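**Nullerport renueva su servicio de dosimetría personal**

19 de octubre de 2020

El hospital de Nullerport cambiará en enero el sistema con el que mide la dosis de radiación que recibe su personal. Los dosímetros de película, en uso en la casa desde hace 17 años, dejarán paso a dosímetros de termoluminiscencia que se leerán en el propio centro. Hasta ahora se enviaban al laboratorio de Marsden y los resultados tardaban 14 días en llegar.

La medida afecta a 70 trabajadores de radiodiagnóstico, medicina nuclear y quirófano. El lector, suministrado por la firma Druka, ya está instalado en el sótano del edificio principal y se encuentra en fase de calibración.

Shoaib Malik, jefe de protección radiológica del hospital, explicó que la lectura seguirá siendo mensual para todos los servicios. «Si una lectura sale más alta de lo habitual, podremos hablar con la persona esa misma semana y revisar cómo está trabajando», señaló. Malik recordó también que el dosímetro debe llevarse a la altura del pecho, bajo el delantal plomado, y que no se puede prestar ni dejar en la taquilla de otro compañero.

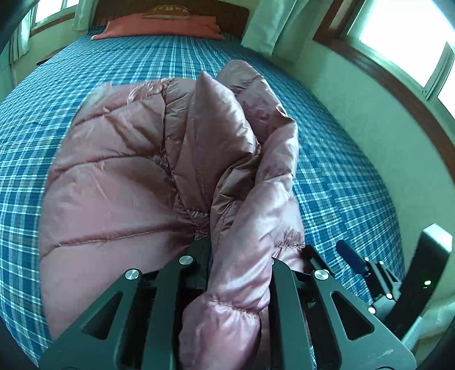

*Foto: Archivo Stultance*

El personal de radiología intervencionista llevará además un dosímetro de anillo, que se recogerá junto con el de solapa. Las trabajadoras que declaren un embarazo recibirán otro para el abdomen – la solicitud se hace por escrito en la oficina de protección radiológica, planta 2.

Los historiales dosimétricos anteriores se conservarán y se incorporarán a la nueva base de datos. Cada trabajador podrá pedir una copia del suyo en cualquier momento, también después de dejar el centro.

Antes del cambio habrá sesiones informativas por turnos, incluido el de noche. Los dosímetros antiguos se entregarán en la misma oficina al recoger los nuevos. Quien esté de baja o de vacaciones en esas fechas podrá hacerlo a su vuelta, antes de entrar en zona controlada.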